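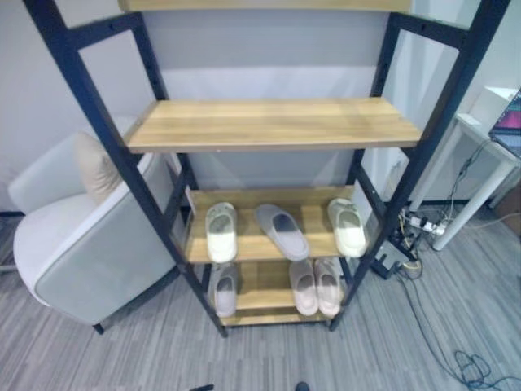 1. Purpose and Setup

The project looked at how slippers should be kept on an open shelving unit in a shared living room. The unit has black metal uprights with rows of adjustment holes and light wooden shelves, so the spacing can be changed without new parts. It stands against a pale wall beside a white armchair. Slippers were kept on the two lowest shelves, toes to the front, and the shelf above them was left clear.

Two rules were tested in August. Rule A filled the shelves in order of return, one slipper at a time. Rule B kept each pair together and gave each pair a fixed place. A trial ended when every slipper was on a board. We ran 14 trials under each rule.

2. Shelf Surface

The boards have a smooth finish, and a slipper set down at an angle tends to stay at that angle. We did not add a liner. A raised rail at the back of a board gives a stop for the heel
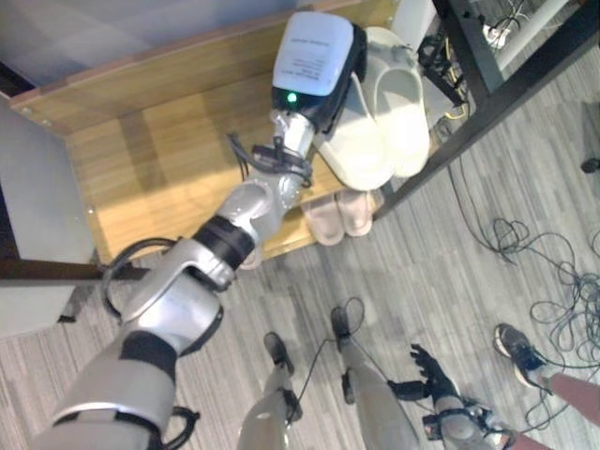 and makes the depth position easy to repeat. Side to side there is no such stop, and most of the placement error was in that direction. Tape marks were considered but left out — they would have favored Rule B.

3. Results

Under Rule A, split pairs were common, and finding the second slipper meant checking both shelves. Under Rule B, pairs stayed together in all but 3 trials. The slides with thick straps took up more width than planned, and neighbors sometimes overlapped.
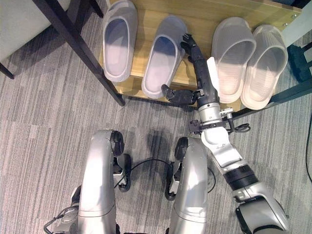 Page 54

Overlap did not affect retrieval, but it did make the final position harder to score. Mingxuan Yuan scored both sets of trials using the same sheet. For a later version we suggest a wider gap between pairs and one more shelf in use.

Submitted 11/05/2024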